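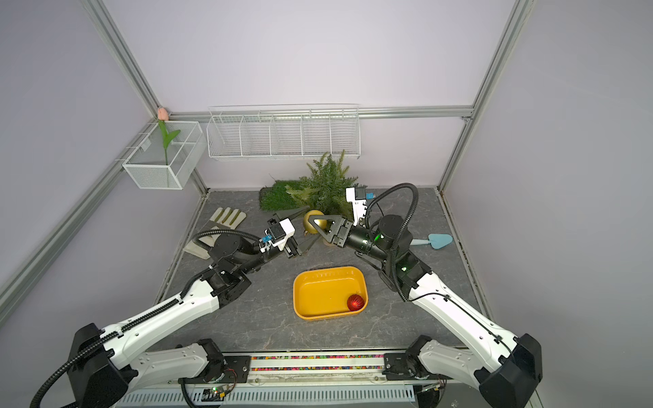

Garden sorting cell, yellow tub in the middle

Our club at Didville must show this task on Thursday. The right arm drops the ball at the tub in 6 of 50 runs. What should we change first?
Jaanus Ramanauskas

Lower the closing speed. We had the same with shiny balls - they slip.
Ghislain Penner

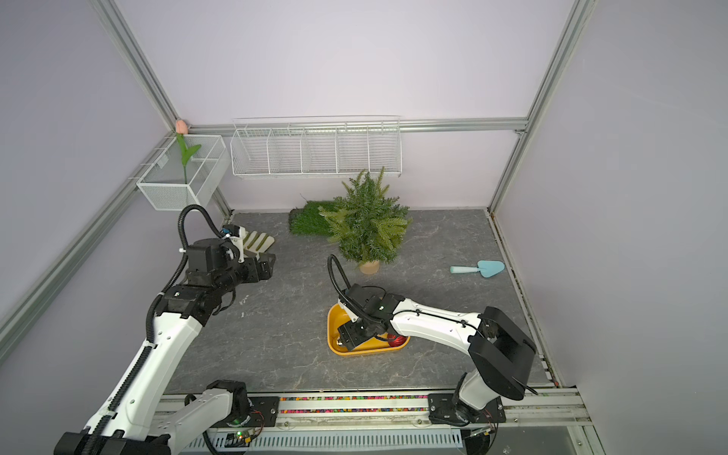
Also check that both arms do not plan at the same time. Ours waited for each other.
Eker

more tape on fingers
Org

Last updated: September
6 shares - 4 comments

Related
Wudeo gripper settings
Club budget under 900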